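Workshop notebook, March, started at 7 in the evening with tea

Back to the bread proofing cabinet, which I keep meaning to write up properly and never do. For anyone picking this up after me: the cabinet is the old Drellance plate warmer that Ulla Lindholm gave us when she cleared her pantry, and the idea is to hold it at 81 degrees Fahrenheit overnight so the rye sour is ready by breakfast. It's a lovely thing, heavy as a stove, with a door that closes with a proper clunk. The element that came with it was far too fierce for dough (it was made to heat plates, after all!) so I have taken it out and put it on the shelf over the sink, labeled, in case anyone wants it.

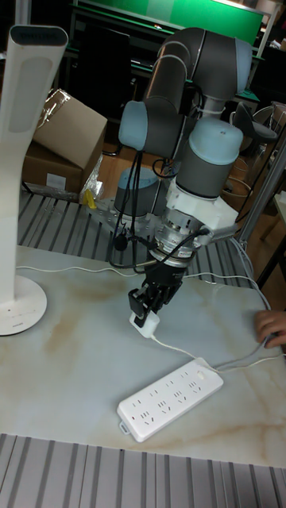

The new heat source is a plain seedling mat from Undetti, laid flat under the bottom rack with a sheet pan on top to spread the warmth out. I tried it first without the pan and the middle of the loaf got well ahead of the corners, so please leave the pan where it is. The thermostat sits outside the cabinet and the mat plugs into that. I dithered for a while over how to bring the cord out, and in the end I drilled the back panel low down, near the hinge side, and fitted a rubber grommet. A small white plug on a thin white cable, like the one held just above the tabletop there, would go through a modest hole without any fuss, but the mat's plug is a great fat thing and I had to open the hole up twice. File the edge well before the grommet goes in. I didn't the first time and have the thumb to show for it.

Now the sour itself. I fed it at a quarter past four with 500 grams of the Marchand medium rye and the same weight of water, stirred it with the handle of the big spoon, and leveled the top with a wet hand. Smell at feeding was sweet and a bit like apples, nicer than last week, when it had gone rather sharp on us.
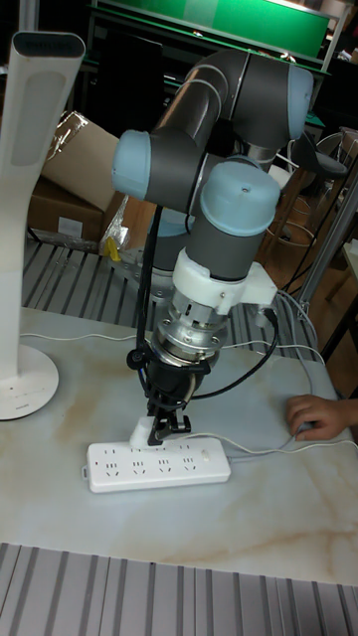

Dusted the top with flour so I can read the cracks. Ulla taught me that and I trust it more than any clock. Fine cracks mean leave it be, wide ones with the gray showing through mean it's ready to mix, and if the top has sunk in the middle you slept too long and should bake it as crispbread. She also says to keep a spoonful back in a jar before you do anything else at all, and I have forgotten this exactly once in my life.

The thermostat probe is clipped to the middle rack for now. It swings 15 minutes on and then a long stretch off, which seems lazy, but the dough doesn't appear to mind. I would like to try the probe inside a jar of water to smooth it out. If someone has a jar with a wide lid, leave it on my bench, please.
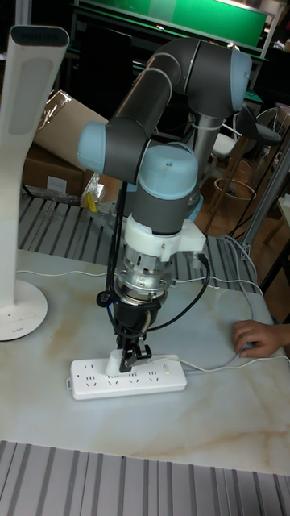 Total dough tomorrow should be enough for two tins, 800 grams in each, with the rest as rolls for whoever is in early. The Zastis tins need greasing right up into the corners and then a shake of bran, or the loaves hang on like limpets. Caraway in one, none in the other, as I know opinions differ!

Still to do: a drip tray, a new bulb for the cabinet light, and a second hook for the cord so it stays off the floor. Jar is in the fridge door, spoonful saved. Going home now.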